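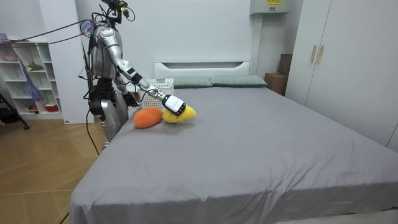
## 4. Washing soft toys and bedding

The Preler's dial has a "Plush" setting. I would leave it alone. It runs warmer than the label suggests, and the leaflet's claim that it "restores fluff" is one I have yet to see borne out.

1. Check the seams. Stitch any gap before washing.
2. Put each toy in a zipped net bag, 2 toys to a load at most.
3. Choose **Delicate**, 20 degrees. Ignore the prompt for softener.
4. Set the spin to 200. The machine will suggest more.
5. Dry flat on a towel. Long pile takes until the next day, whatever the timer says.

**Note:** Grey and white sheets can go in together. Yellow or red plush goes in a separate load until you know the dye holds.

**Caution:** Do not wash toys with a battery box or a card stiffener inside. "Surface washable" means a damp cloth.

The "Eco" light comes on at 18 degrees and, as far as Hélder Sampaio and I can tell, does nothing else. For drum cleaning, see section 5.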